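Gendanar tall cabinet with glass door: review after 2 months

Posted February 3, 2023 by Béla Vida
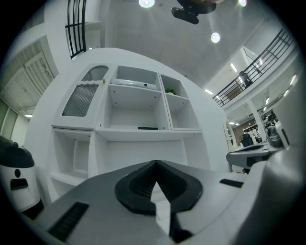 Is it worth buying if you mainly want open shelves?
I would say it suits people who want a bit of both. The door hides the untidy things and the rest stays open, but if you have nothing to hide you could get a plain bookcase for less.

I ordered mine in white from Fledico in December. The boxes were heavy and Győző Bozsik helped me carry them up. Putting it together took us most of an afternoon. The instructions are drawings only, and the page for the door is hard to follow – we hung it the wrong way up the first time.

The ribbed frosted glass is the best part. It blurs what is behind it without making the unit look like an office cupboard. The small round knob is fine, though I would have liked a bigger one.

The open compartments are different sizes. A small potted plant goes nicely in the top right one, and the wide middle shelf takes things laid flat. The lower compartment has a vertical divider, so measure your storage boxes before you buy.

What I don't like: the small dark screw holes on the inner walls show up against the white, and no caps came with it. White also shows every mark. Fix it to the wall, as it is tall.

Score: 7 out of 10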